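I've been sorting out Mum's place in Tallthorpe since she moved into the unit, and a few people asked how I'm going about it. Thread.

The house has been in the family 74 years. Three bedrooms, a sleepout, a double garage. Mum took one carload to the unit and said the rest was up to me.

Council hard rubbish only comes round in September, so the big stuff has to wait or go to the tip at my own cost. The tip at Pruvcombe charges by the trailer. I've done two loads.

Paper took the longest. She kept every power bill. I read up on what the tax office wants you to hang on to, kept those years in one folder and shredded the rest. The shredder overheats after 15 minutes and then you have to go and have a cuppa.

Photos I haven't started. They're in the linen cupboard and they can stay there for now.

Clothes went to the op shop on Sugawara Street. Ring first. They were full when I turned up and I had to drive home with the lot and come back the next week.

Furniture: the dining table sold in a day, the wall unit hasn't had a single message. Big dark wall units don't sell. I've dropped it to 20 dollars and I'd take less.

The sewing machine is a Junix, weighs a ton. My cousin wants it. She's coming up with the ute when the roads are dry.

Now the small stuff. Every kitchen drawer, every tin in the garage, the bottom of the toy box. Paintbrushes, pegs, game pieces, bits of craft. It doesn't fit any category and you can lose a whole afternoon to it.

What I do is tip one drawer into a tub, pull out anything I'd use this month, and the rest goes. No maybe pile. I had a maybe pile for the first fortnight and it just turned into another drawer. 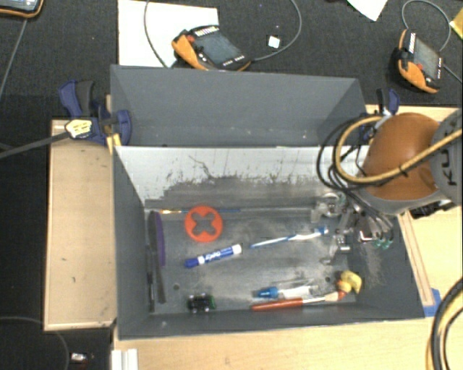

Junpei Tsuchiya replied that he'd keep one maybe box but tape it shut and write the date on it, and if it's still taped in a year it goes out unopened. He did his dad's shed that way and has only cut the tape once, for a tap washer.

Might try that with the garage tins. There are a lot of washers.

Tally from the garage sale, for those who asked: 473 dollars over one morning. Most of it was garden tools and the dining chairs. Books hardly moved, even at a dollar each.

Next job is the sleepout. I'll add to this when it's done.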